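Daltero Releases Bogale 9, Planning Software for Robot Arms That Handle Tableware and Other Thin Objects

New version checks each placement against the full shape of the rack and stops the arm when the two disagree

GROLSIDE, October. Daltero today announced the general release of Bogale 9, the latest version of its motion planning and perception software for robot arms. The release adds a placement planner for thin, rigid items that must be set on edge in narrow slots, such as plates, trays and panels.

Earlier versions of Bogale treated a rack as a single solid block with a list of approved drop points. Bogale 9 builds a model of the individual pegs and rails from camera images and plans the final part of the movement against that model. The software selects a slot, sets the angle of approach and calculates how far the item may tilt before it touches a neighboring peg. If the position of the rack changes during a task, the planner discards the remaining path and computes a new one before the arm continues.

"Our customers asked for a planner that could work with the racks they already own," said Roland Nuttall, director of software at Daltero. "Until now they had to measure every slot by hand and enter the values one at a time. With this release, they show the rack to the camera, confirm the model on screen and begin."

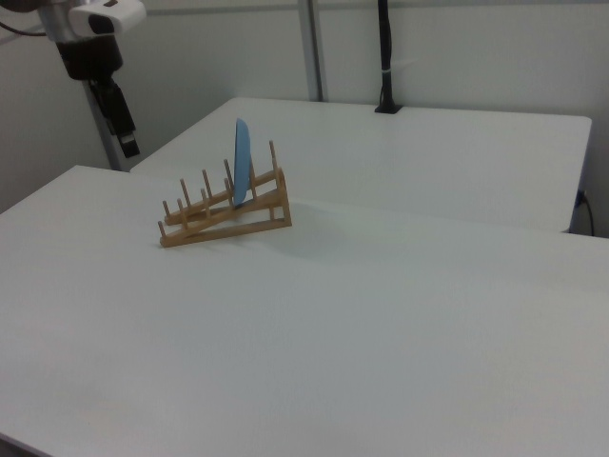

A pale blue plate stands in a wooden dish rack on a robotics work table. Photo: Daltero

Development was carried out at the company's Hornlow laboratory over 17 months. The test library used to qualify the release contains 194 placement tasks, covering racks with straight and sloped rails, pegs of unequal height and items of differing diameter and thickness. Each task is repeated with the rack turned and shifted on the table, and every build must complete the full library before it is made available to customers.

Bogale 9 also introduces a review tool for operators. The tool replays a planned movement beside the recorded one and marks the points at which they differ. Logs can be exported as plain text or opened in the existing Bogale viewer. Operators may set their own limits for speed and contact force, and these limits are now stored with the task and no longer with the individual arm.

The software was evaluated before release at 28 customer sites. Comments from those sites led to several changes, including a shorter calibration procedure and clearer messages when the camera's view of a slot is blocked.

Availability

Bogale 9 is available now to all customers with a current support agreement, at no additional charge. Task files created in version 8 will open without conversion. Files from earlier versions must first be updated with the migration tool supplied in the installer. Support for version 7 will end with the next scheduled maintenance release.

About Daltero

Daltero develops control, perception and planning software for robot arms used in food service, laboratories and light assembly. The company is based in Grolside and operates a research and testing laboratory in Hornlow.

Media inquiries: Daltero Press Office, Grolside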